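Rileo reporting add-on: questions we get a lot

Is Rileo free?
For up to 3 users, yes. After that you pay per seat, and the invoice comes from Kamath, our parent company.

Can I read the source?
All of it, including the comments Reiko Sasaki wrote in March during the date parser rewrite. Please be kind.
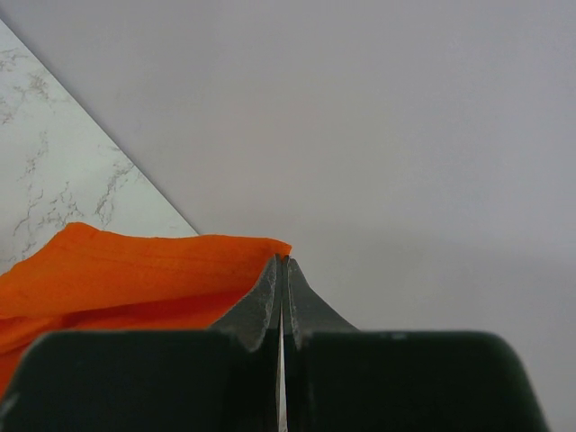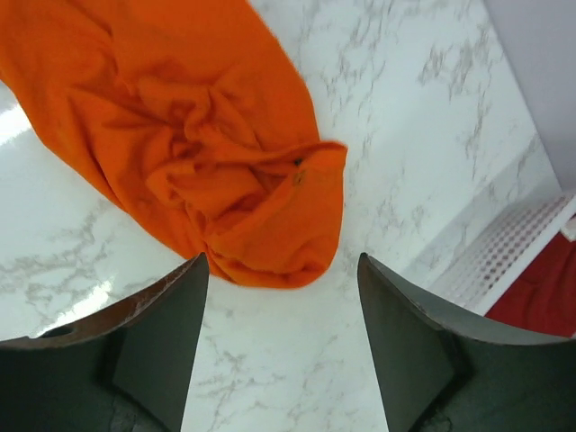
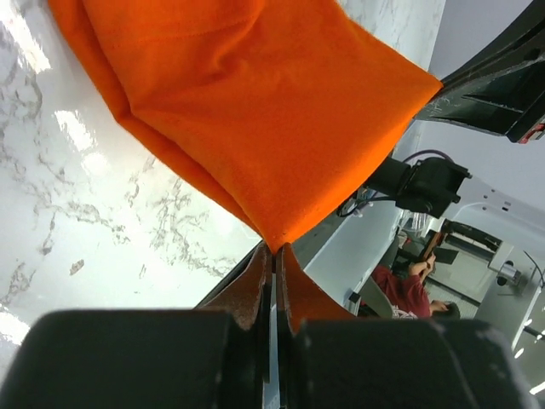 Page last changed: Jul 16, 2025

Will it open my old Trorix files?
Version 6 and up. Older files open too, but the column labelled "colour" may come through as a number.

Why does my export stop at 1000 rows?
It's the default limit. Change it under Settings — the box is smaller than it should be, and we've heard about it.

Does it work with Narkar?
Read-only for now. Writing back is on the list, below the box.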